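Home | Contents | Glossary | Index

Print this page | E-mail this page

Chapter 6
Sleep and the Body Clock

Most adults sleep between six and nine hours a night. How much they need depends on age, health and habit, and the amount changes over a lifetime. This chapter looks at what sets the timing of sleep and what happens when work or travel upsets it. Section 2 covers light; shift work comes later, with the Grirdale bakery study.

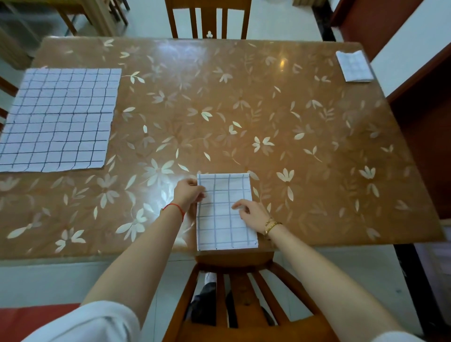

Jarmo Koskela objects that hours alone tell us little, and that a person who wakes at the same time every day often copes well on less. We return to his view in Section 5.

The body clock runs on a cycle of around a day. Morning light keeps it in step. Without that signal it drifts, and people start to feel sleepy at odd times. In June, when evenings are long, many people in northern towns go to bed later without meaning to.
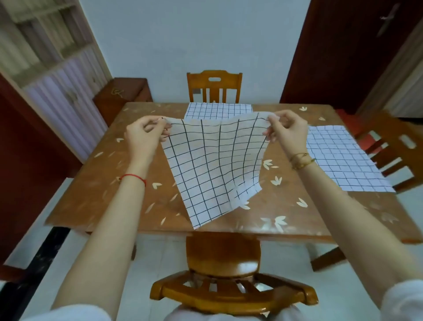

Fig. 6.2 A cloth with a grid pattern, held up by two corners.

Key terms: body clock, sleep debt, shift work.

This site uses cookies. Accept | Settings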